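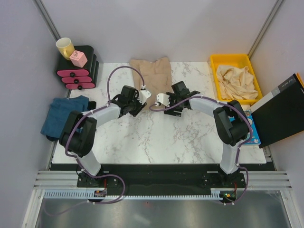
Wiler two-arm kit: gripper fault after 2241 cycles

We ran the Wiler pair on garment folding through December. At cycle 1948 the left gripper began to close late, by nearly a second, and no error was logged. At 2241 it stopped responding and the arm carried on through its routine.

Efraín Castaño traced the fault to a worn conductor in the cable at the wrist. A replacement from Sperling cured it.

Folding accuracy is good and the base rail is stiff. The missing fault stop is a safety matter, and the manual omits it. Fit your own cut-off before use.

Rating: 2 out of 5.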